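How to Tell a Warm Gray from a Cool Gray

Ondel Home Notes - Paint and Color

Most gray paints lean toward another color. On a small chip the lean is hard to see, and on a full wall it can be hard to ignore. Work through these steps before you buy more than a sample pot.

What you need

Two or three sample pots
White poster board
A 2 inch brush or a small roller
Painter's tape
A sheet of plain white printer paper

Step 1. Paint a board for each color. Give it two coats and leave a white margin of an inch or so. Let the first coat dry fully. Sample pots from Flavberg cover up to 5 boards, so there is usually enough left to redo one.

Step 2. Hold the printer paper against each board. Look for pink, brown, green or blue in the gray. Pink and brown mean a warm gray. Blue means a cool one. Green can go either way, depending on what is next to it.

Step 3. Put two boards side by side with no gap. A gray that looked neutral by itself will often show its undertone now. Takholm 56 looks plain on the chip and clearly pinkish next to Takholm 145.

Step 4. Tape the boards to the wall at eye level. Check them in the morning, at noon, and again at night with the lamps on. Move them to the darkest corner as well.

Step 5. Step back and let your eyes go a little out of focus. With the edges soft you stop looking at the shapes and compare only the tones. 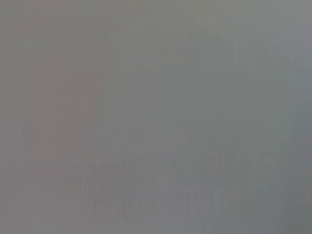
Muted reddish-brown gray at left, cooler bluish gray at right, a paler greenish gray near the top.

Differences this mild still count once they cover a whole room. If you can see a lean on the board, expect to see more of it on the wall.

Step 6. Write the color number and the finish on the back of the board you choose. Keep it for touch-ups - the same number in a flat and a satin finish will not match.

Next: Picking a white for the trim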